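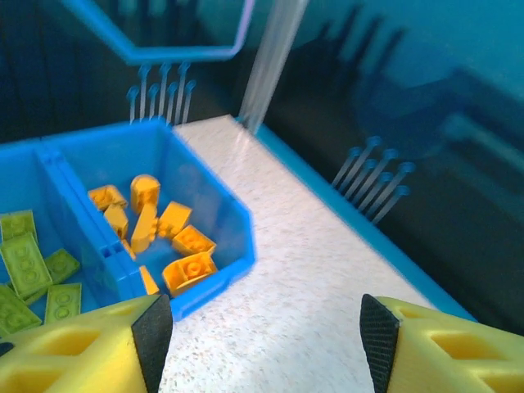

The two-compartment bin on the counter, with the orange bricks in the right-hand side.

Meveck Divided Bin, blue – a long-term review
Posted 2026-02-09

I have wanted to write about this bin for a good while now, and I kept putting it off because it seemed a little silly to write so many words on a plastic box. But then I think of how many boxes I bought before this one (and how many of them are now in the garage holding paintbrushes and odd socks), and I figure somebody out there might like to be spared the trouble. So get yourself a cup of something, this may run on a bit.

First, what I use it for. We have a great deal of LEGO in this house. Some of it was mine when I was small, some came in a big sack from a neighbor who was moving, and the rest has arrived the usual way, birthday by birthday. I stopped keeping sets together years ago. The instructions live in a drawer and the bricks live by color, and before you write to tell me that sorting by color is wrong and sorting by shape is right, I know, I have read the arguments, and I still like opening a bin and seeing one warm heap of orange. It makes me happy!

The Meveck is a plain open bin in a good strong blue, with a wall molded down the inside so you get a left side and a right side. That is really all there is to it. I bought mine in August from a shop called Parnen, which is a sort of hardware and housewares place two towns over where you can still pick things up and knock on them before you pay. I came home with 3 of them, which my family thought was excessive until they saw how quickly they filled.

What I like most is the divider. I had tried bins with loose dividers, the kind that slide into grooves, and every one of them let small pieces creep underneath. You would go to pour out the yellow and there would be a little trail of red coming along with it. The wall in the Meveck is part of the bin, so there's no gap at the bottom and nothing to lose down the back of the sofa. The downside, of course, is that you can't move it. If you want one big space, or four small ones, this is the wrong thing for you and you should look elsewhere.

The front edge slants and sticks out a little, with angled faces where a cheaper box would just have a flat side. I thought it was only for looks when I first saw it on the shelf. In use I have come to love it, as you can sweep a hand down into the compartment and bring a few pieces up the slope without digging at a corner with your fingernails. Small hands find it even easier than mine do. It also makes a natural place to grab when you want to pull the bin toward you across the counter, and the rim is smooth enough that it doesn't dig into your palm.

Now for the color. The picture on the label made it look like a rather dull navy, and I nearly walked past it. In the light over our counter the rim is a proper cobalt, really bright, and it happens to go beautifully with the blue edge trim in our workroom. That was pure luck. More usefully, orange and yellow pieces show up against it wonderfully well. The blue and dark gray bricks do not, and I have gone back to an old white tub for those. If you sort by color as I do, think about that before buying a whole row in one shade. I believe they make it in a second color but I have never seen it in person, so I can't tell you a thing about it.

How much does it hold? The label says 1000 small bricks, and I have my doubts. I suppose it depends what you call a small brick. If they are all the tiniest plates, maybe. Our orange is a mixed lot, with slopes and curved pieces and chunky bricks all thrown in together, and curved pieces in particular take up a silly amount of room for what they are. I would call it a bin for a color you have a modest amount of. For the white and the light gray, which seem to breed in the night, I use a large Śliwiński tub with a lid and I wouldn't swap it.

Since I have mentioned the Śliwiński, I should compare them properly, as I am sure people will be choosing between the two. The tub is deeper, it has the lid, and it will survive being stood on. But you can't see what is at the bottom of it without tipping the whole lot out, and the noise of that is something you need to be in the mood for. The Meveck is the one I reach for when we are really building something. I put the color I'm working with in one side and use the other side for the pieces I have picked out and don't want to lose again. It stays on the counter next to me the whole afternoon.

I also had a Sevville drawer unit for a time, and it was very handsome, but the drawers were so shallow that anything tall caught on the frame above and jammed. I gave it to my sister for her sewing things and she is delighted with it, so no harm done there.

A few grumbles, to be fair. There is no lid, and I have not found one sold separately. Dust does settle, and if you have a cat you will find out that a cat thinks this bin was made for it. Every so often I tip the pieces into a colander, give the bin a wash in the sink with dish soap, and leave it upside down on a towel. It has come up nicely every time and the color has held. The outside does pick up fine scratches from being dragged around. They don't bother me on something that works for its living, but if you are particular about such things, you will notice them.

It slides, too. Our counter is one of those white speckled ones with gray and tan flecks in it, very forgiving of crumbs and very smooth, and the bin will skate along it if you rummage with too much enthusiasm. I cut two strips from a roll of rubber shelf liner and laid them underneath – that fixed it completely. I do think the makers could have put little feet on it. By the way, that same countertop is a terrible place to drop a tan 1x1. I have lost several in plain sight.

Price: I paid 28 for the three, which felt very reasonable to me. I have seen single ones online for a good deal more once the postage goes on, so it is worth asking at a local shop first. They do stack when empty, sort of, but the divider keeps them from nesting very far and a pile of them leans. Full ones I keep side by side on a low shelf, slanted edge facing out, and the children can find what they want without calling me in from the other room.

Would I buy it again? I already have, in a way. I went back to Parnen for another pair before the holidays and they had sold out, so I am on a list. If they come in I'll move the rest of the greens over next, which are currently in a salad bowl I would like back.

Good points: fixed divider, easy front edge, washes well, lovely blue.
Not so good: no lid, slides on a smooth counter, the capacity on the label seems hopeful.
Bins currently in use here: 3, with 2 more on order.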